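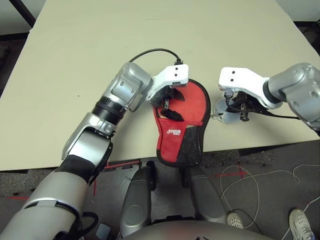

Clidside Table Tennis Club - Equipment and Storage Meeting
Minutes, 24 June 2019

1. Paddle cases. The minutes of the May meeting were approved without change. Discussion moved to the loan cases. The red case with the black mesh panel was taken as the pattern for the new order: rounded head, black border, room for one paddle. The mesh was preferred to a solid front. Members noted that a case laid flat takes up more depth than the shelf allows - the handle end runs past the front edge, as it does on the beige table. Shelves to be measured again before any purchase.

2. Quotes. Palteo quoted 1199 for a full set of cases, delivery included. Ramalho quoted 1000 without delivery and could not confirm the color. The limit for the year is 2000, to cover cases and shelving together. Agreed to ask Ramalho for a delivered price and hold the Palteo quote open.

3. Small parts. Clear plastic pieces are still being returned loose in the case pockets. Agreed that these go in the drawer under the scoreboard. Pockets to be emptied at check-in.

4. Labels. Enia labels peel from fabric after a few weeks. Agreed to try sewn tags on 20 cases and report back in the fall. Numbering stays as is.

5. Other business. The side door lock sticks - carried over from May. Net clamps not discussed.

Next meeting to be set by email.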